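# Kikovier cell synchronization kit

Catalog number 3891. For research use only. Page revised 2021-09-16.

The Kikovier kit holds cultured human and mouse cells at the point just before they start copying their DNA, then lets them go together. Labs use it to collect samples at known stages of the cell cycle for blotting, imaging or flow cytometry. It works on attached cells and on cells grown in suspension.

## What is in the box

- Blocking reagent, 5 vials, dried
- Release buffer concentrate, one bottle
- DNA stain, one vial, protect from light
- Printed protocol and plate map

The kit does not include growth medium, serum or plates. Store the vials in the freezer and the buffer in the refrigerator. Once a vial has been dissolved, use it the same day.

## Choosing a version

Kikovier Standard is for dishes and flasks. Kikovier Plate has the same reagents at a lower concentration, for multiwell plates and automatic dispensers. If you were using the older Undunon block, which we stopped making in April, order Standard and follow the conversion table on the back of the protocol. Do not mix Undunon and Kikovier vials in one experiment.
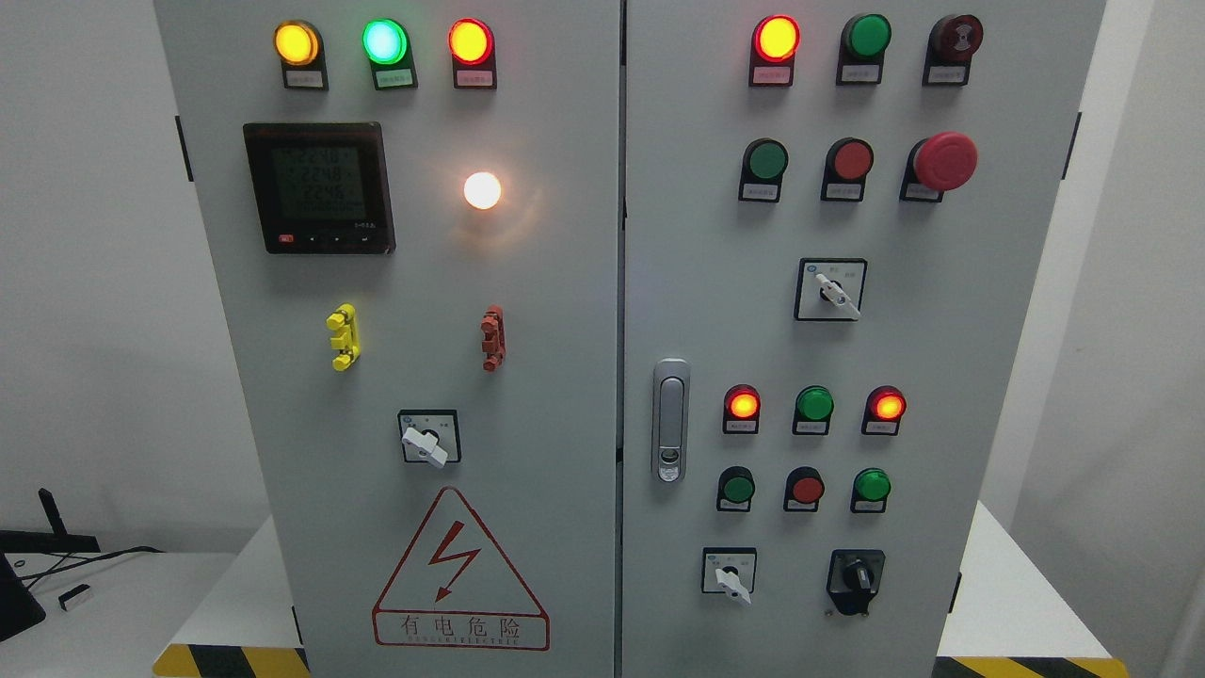
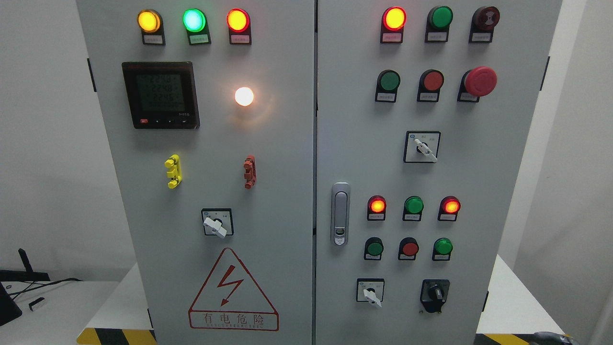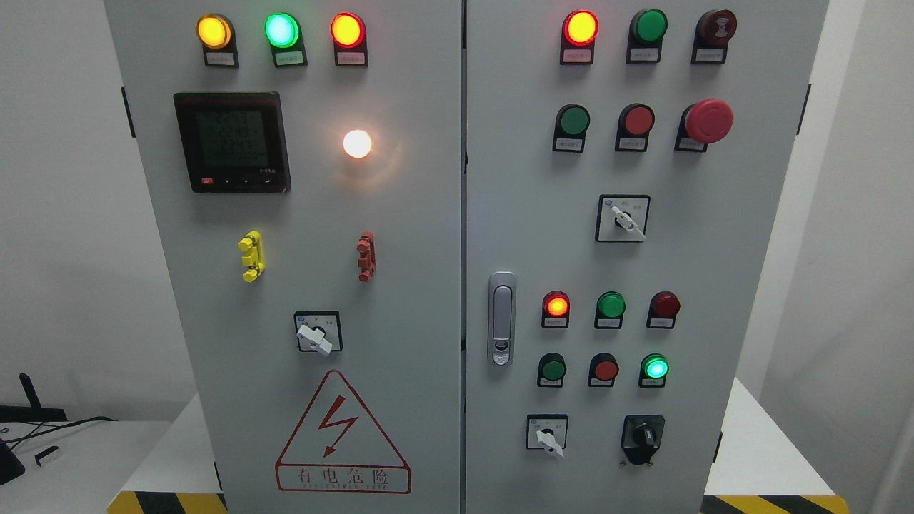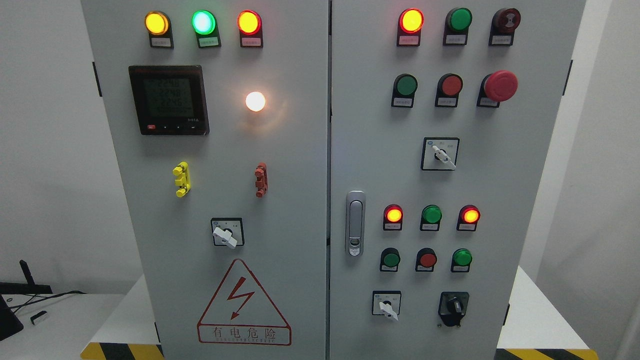 Cells that are blocked too long start to die, and cells that are blocked too briefly go on dividing out of step. The timing depends on the line. Run a small test first with an untreated control beside it, and take a sample every hour after release. Label every tube with the line, the passage number and the hour, in the same place each time, the way each light in the top row on the left door of the gray cabinet has its own small white label under it. Tubes marked only on the cap get mixed up as soon as the caps come off.

## Performance

We tested the current batch on 102 cultures. In nearly all of them the stained cells formed one sharp peak before release. The weak results came from cultures that were already crowded when the reagent went in. Plate cells so that they are still growing freely at the start of the block.

Slow-growing primary cells are not supported. For those, ask about Surnance, which uses serum withdrawal and needs a longer schedule.

## Ordering and support

Kits ship on cold packs from Tautahi. Orders of 5 kits or more can be reserved from a single batch, and we recommend this for any study that will run over several months. Please give the catalog number and the version on the purchase order.

Technical questions go to Ntombi Oosthuizen in applications support. Include the cell line, the seeding density, the length of the block and a plot of the untreated control.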